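Cateo Community Help
Hands and grippers
Right hand opens by itself during reach, fault 813, no message on the pendant

Biljana Golob
posted in December, edited once

Hello to all. I read the older threads about fault 813 but they are about arms that stop completely, and my case is different, so I open a new one.

We have a two-arm robot with gloved hands. The work is kitting. The left hand keeps a large black padded part while the right hand goes to a low shelf, takes small items and puts them in a gray bin. The shelf is yellow with two levels, the holders stand on the upper level and the small items are on the lower one. The controller is Usix, the hands are driven by a Prantl drive box, one box for both hands. Software is the last stable version before winter.

The fault comes like this. The right arm goes toward the lower shelf. The hand should pre-shape, that means the thumb and fingers close to a half grip. Sometimes the fingers go fully open instead and stay there. The arm continues its path as if everything is good. Then the hand pushes into the items with open fingers, or it stops a little before them if I am quick with the hold button. In the log I find 813 (hand position not confirmed), but it is written as a warning and not as an error. On the pendant there is nothing at all, the lamp stays green.

It does not happen at the start of the shift. The first 40 cycles are always clean. After this it comes maybe once in a half hour, and in the afternoon more often. The left hand has never done it, but the left hand moves very little, it only keeps its grip.

What worries me is the safety side. Last week the right hand went open and the arm pushed a box toward the back of the shelf. My colleague was behind the light curtain, so no person was in danger, but if the same thing happens with the left hand it will drop the part, and this part is not light.

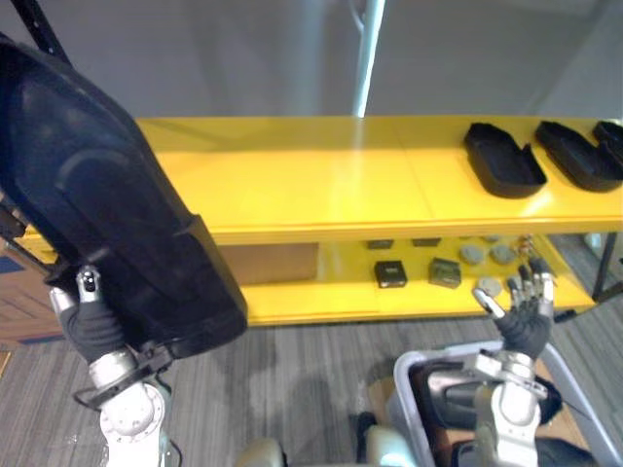

Ásdís Stougaard asked in the first comment whether the wrist cable was ever changed, and whether the glove on the right hand is the same size as the one on the left. To both I can say: the cable is the original one. The gloves came in the same pack, but I did not check the size printed inside. I will do it.

What I tried until now:
restart of the drive box (helps for a short time)
new calibration of the right hand, two times
lower speed in the reach, down to half
swapped the network cable between controller and drive box

The lower speed made it less frequent, but it did not go away. I would like to know two things. Is there a way to make 813 a real stop and not a warning? And what is the usual cause when only one hand does it?

Thank you in advance, and excuse my English.

Ásdís Stougaard
marked as helpful by the poster

First the stop, since you should not run more cycles before it is done.

On the Usix controller the 813 is a warning by default because many people use simple grippers without position feedback, and for them it would come all the time. You can raise it. Go to the fault table, look for the hand group, and change the reaction from "log" to "hold arm." Do it for the left side and the right side separately. It is easy to change only one and believe that both are done, I made this mistake myself. Save, restart the controller, and then test with no part in the left hand. To test, limit one finger by software so that it can't reach its target. The arm must stop and the pendant must show red. If the arm stops but the pendant stays green, you have changed the reaction but not the display level, this is one column further to the right.

For the left hand be careful with one more setting. After a hold, the Prantl box can release the fingers when its own timeout is over. In my version it was 6 seconds. For a hand which is carrying something you want "keep last torque," not "release." If you have "release," your new stop will protect the shelf and drop the part.

Please understand that this is not a safety function. It is a normal program stop. The light curtain and the emergency button remain what protects people, and the 813 setting must not be written in your risk assessment as a protective measure.

Now the cause. One hand only, clean when the machine is cold, worse in the afternoon, better with low speed: I would look at the wrist cable before anything else. The conductors break inside the jacket near the connector and from outside the cable looks perfect. When the wrist bends down for a low shelf, the contact opens for a moment. The drive box loses the feedback, goes to its default position, and the default position is open hand. A new calibration can't help with that.

How I would check it:

Stop the program, go to hand-guiding mode, move the right wrist slowly to the pose for the lower shelf and leave it there. Open the live page of the drive box and watch the feedback of all fingers. Now move the cable lightly with two fingers, close to the connector. If a value jumps to zero, you have found it. Do it when the robot has worked for some hours, because in the morning you will perhaps see nothing.

If there is no jump, write the temperature of the drive box here, and also the supply voltage while both hands are under load. The left hand takes current all the time to hold its grip, even if it does not move, so the box may be warmer than you think.

About the glove: a glove that is too tight gives 813 too, but then the fingers stop early when closing. They do not go fully open. So I think it is not the glove, but check the size.

pellworm_b

had the same, changed the drive box, never came back. expensive but quick. jullport has them refurbished sometimes, ask for one with the newer firmware or you will update it yourself and that takes the whole afternoon

Biljana Golob

Thank you both. I write what I found, so that the thread has an end for the next person.

I changed the reaction to "hold arm" on both sides. The pendant stayed green in the first test, exactly because of the column that Ásdís described. After the second change it shows red. The timeout on the box was set to "release." I did not know this setting exists, and it was like this from the delivery. It is now "keep last torque" on both hands.

Then the cable. In the first try I saw nothing, but I was impatient and did it after the lunch break, when the robot was standing. Near the end of the shift I tried again. With the wrist bent down, the ring finger and the thumb went to zero when I touched the cable, and the hand opened immediately. I had my other hand not far from it and I was surprised, so please keep a distance if you do this test.

The new cable is mounted with a wider loop at the wrist and the clamp is moved back a little. We ran 200 cycles with the normal speed and there was no 813 in the log. I ordered a second cable for the left side also, even if it has no fault.

The glove was the same size on both hands.

One thing is still open. The log writes 813 with the time of the drive box and all other faults with the time of the controller, and the two clocks are not the same. If somebody knows where to synchronize them, I will be glad for a hint. I did not find it in the manual.

Ásdís Stougaard

Network page, time source, set the drive box to "follow controller." It needs a power cycle, the restart button is not enough.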